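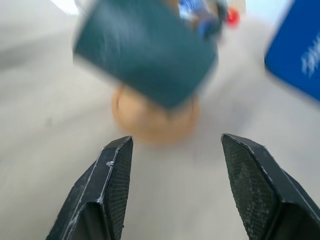 Black gripper fingers, open, against pale gray.

Home Features Food Getting Around Letters Back Issues

Filed under: People at Work, Longer Chats

December
By your Features writer

I had been walking past the Handard laundromat in Ondley for years before my own washer quit on me, mid-cycle, with every towel we own inside it. So I hauled the whole soggy lot down the hill in two trash bags, and while I was waiting I got talking to the woman who owns the place. I liked her so much that I went back a month later with a notebook (and, okay, a comforter, which doesn't fit in my new washer either).

She asked me to leave her name out. "Everybody who needs to know it knows it," she said. "The rest can call me the laundromat lady. They do anyway."

She has had the place for 22 years. Before that she worked the counter at a shoe store and did her own wash here on her lunch break, and she got to know the old owner by complaining to him about the change machine. One day he asked if she wanted to complain as the boss. She thought he was kidding. "I went home and told my husband, and he said, what do you know about washing machines? I said I know when they're broken. That's more than this guy does."

The first winter was awful. A pipe froze behind the back wall, the boiler needed a part that took weeks to come, and she was opening up at six in the morning in her coat and hat and keeping them both on until lunch. "I cried in the bathroom. Then a man knocked and asked if I had quarters, so I came out and gave him quarters."

We talked at the folding table by the window, and we got interrupted constantly. People wanted change, or they wanted to know if the big machine was free, or they just wanted to tell her how the knee was doing. She kept up with all of it and never once lost her place in a story, which I can't do in a silent room.

I asked what people get wrong about laundry, expecting a polite answer, and got a speech!

"Soap. Too much soap. I could stop right there. You see a cap this big on the bottle and you think you have to fill it. You don't. You fill it to the first line, and if you can't see the first line, get your glasses. People bring me gray towels and tell me the machine is dirty. The machine is fine, hon. Your towels have four years of soap in them."

Her fix for the towels is to run them hot with no soap at all, twice, and look at the water. I tried it at home. I won't describe the water.

She also has feelings about fabric softener (never on towels, never on anything a kid sleeps in) and about people who wash jeans after every wear. Dryer sheets she can take or leave. She sells Tridutard powder in little boxes from a shelf behind the counter, and when I asked if it was any better than the rest she shrugged. "It's cheap and it comes in a box. I like a box. You can see when it's running out."

Then there's the matter of leaving your stuff in a machine and going off somewhere. I'm guilty of this and I told her so, and she gave me a look. The rule at Handard is 30 minutes. After that she takes your clothes out, puts them in a basket, and puts the basket on top of the row. She doesn't fold them. "If I fold them, you'll do it again."

What if it's somebody's underwear, I asked. "I have seen all the underwear," she said. "There isn't any underwear left."

I wanted to know how the business had changed, and she had to think about that one. More comforters, for a start. Fewer families doing the whole week at once, more people coming in with one bag late in the evening. The students from up the hill used to sleep on the bench, and she used to wake them when the dryer stopped, and now they all have timers on their phones and wake themselves. She misses that a bit. A few of them still send her cards.

The regulars come at the same hour and use the same machine, and heaven help the stranger who gets there first. One older man drives in from the other side of the river even though he has a perfectly good washer in his basement. He and his wife used to come here together when they were first married. "He brings four shirts," she said. "I don't charge him for the dryer. Don't put that in. No, put it in, he doesn't read."

Around the middle of the afternoon it got quiet, and she went next door to the Hayashi bakery and came back with two bean buns and a paper cup of coffee for each of us. The bakery vents into the same alley as the dryers, so the back of the block smells of bread and clean sheets together, and I can't believe I'd never walked down there. She says apartments facing that alley don't stay empty long.

I asked about lost socks, obviously. I felt I owed it to you. There's a drawer, and she let me look through it. She keeps things for 36 weeks, a number she inherited from the old owner and has never questioned, and then they go off to be cut into rags. Money in pockets goes in a jar by the register, and if you tell her what you lost and where you think you lost it, she'll usually give it back. Wedding rings she puts in an envelope and takes home. She has had five of those, and four were claimed.

And the fifth? "It's in my kitchen. I check on it. I'm not selling somebody's ring."

Does she ever think about giving it up? Her back bothers her, and her daughter would like her to move closer. An offer came in last spring from a company that runs a lot of these places with cards and an app and no one at the counter. She read the letter twice and put it under the coffee can. "Maybe when the boiler goes again. I told the boiler that. It's been good as gold ever since."

By then my comforter was done, and she wouldn't let me take it. She put her hand flat in the middle, pushed down hard, and shook her head. Still damp inside, she said, they fool you, they feel dry on the outside and then you put them in the closet and in two weeks you've got a smell. She threw in a couple of clean tennis balls from under the counter and gave it another go - on the house, but only that one time - and I sat back down and finished my bun.

Handard opens at six every morning and the last wash goes in at nine at night. Bring quarters. The change machine still isn't right.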